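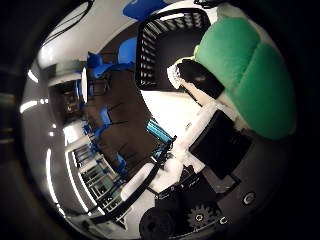 Planning used to be the slow part, according to one early user, and a changed grasp meant waiting for the whole path to be worked out again. The remark came in response to version 6 of the Bundivel motion planning package, which Trodetti released on 2021-05-01 to all current license holders.

The new version changes how the planner handles views from a camera carried at the wrist. In earlier versions, the perception module corrected the full wide-angle picture before any object was outlined. Version 6 outlines objects directly in the curved view and corrects only the regions the planner asks for. Trodetti states that this shortens the time between a new view and a usable grasp, and that it keeps detail near the rim that the former method discarded.

Soft goods receive particular attention. A plush object beside an open mesh basket is a difficult case for many planners: the surface gives under the fingers, the outline shifts, and the rim of the basket limits the directions from which a hand may approach. Bundivel now treats such surfaces as yielding and allows a small, adjustable amount of contact before the fingers close. Hard edges nearby remain off limits. The allowance is set per object class and may be turned off.

Bright work surfaces have also been addressed. Where a white tabletop reflects overhead light strongly, the previous release could read the washed-out area as a gap in the surface. The perception module now marks these areas as uncertain and holds the last reliable height estimate until a better view is available.

The release was tested at the Mac Mathúna laboratory over 48 hours of operation, during which 1119 grasp attempts were logged. The logs, together with the settings used, are available to license holders through the support portal. Trodetti notes that the tests covered tabletop work only – shelf picking will be evaluated separately.

Users of the Rultum controller should install the updated driver before moving to version 6. The older driver will connect, but it does not pass on the timing signals required by the new planner, and the software will return to its former behavior without stopping the arm. A warning is written to the log when this occurs. Sites running up to 2 arms from a single workstation need no additional license.

Saved calibration files from version 5 can be imported without change. Support for version 4 ends with this release. Online training sessions for integrators will be held later in May, and registration is open through the support portal.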